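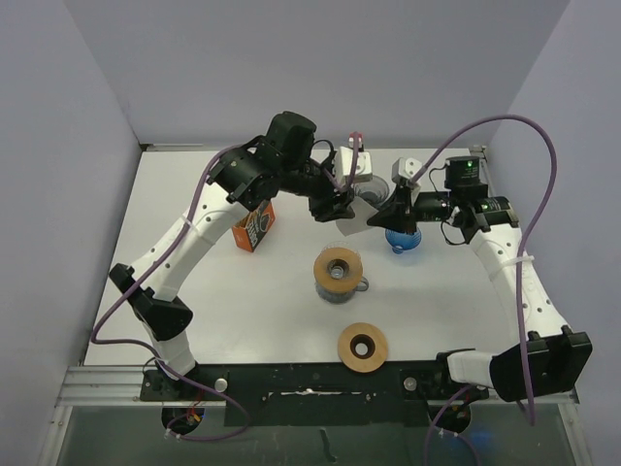
Start with the money, people always ask. The arms, the rail and the walls cost me more than the car I drove here in, and I built all of it at the shared shop on Teixeira, on evenings, over 138 hours that I wrote down and plenty that I didn't. So when somebody says a home robot will clear your table by next year, I'd like them to look at this table. Two rolls of masking tape, one of them sitting on a glass mug like a lid. A clear cup at the back, behind the grippers. Two arms, all those motors, and what they have between them is a crumpled bit of white paper.

Pause. Let them look.

Cables. Say more than you want to about cables. The purple ones run the whole length of each arm and have to have slack for every pose, and slack catches on things. Zip ties are holding up a good share of this project. I priced proper cable guides from Sorumach and stayed with zip ties.

Clear things. Glass and clear plastic are hard for cameras and I don't believe anyone who says they've solved it in a garage. Mention the Diltby demo video - every object in it was bright red or bright yellow. Ask the room why.

Handing over. Passing an object from one gripper to the other looks great in a clip. My log for March: 7 clean handovers in one evening, then none the next, same code, same table. I still can't tell you what changed. Marlene Figueiredo thinks it was the lights. I think it was the left wrist bracket. We haven't settled it.

Vanderleia Frota's question from the run-through, take it here if she doesn't ask it again: would one arm have done? For most of what I wanted, yes. I bought two because the videos had two.

What I'd keep: the walls (paint them one dull color), the heavy plate along the front, the Sella power supply. What I'd skip: the second arm for the first year, and any forum thread with "easy" in the title.

If short on time, drop the part on handing over and go to questions. Parts list is on paper by the door, 3 pages, prices as I paid them.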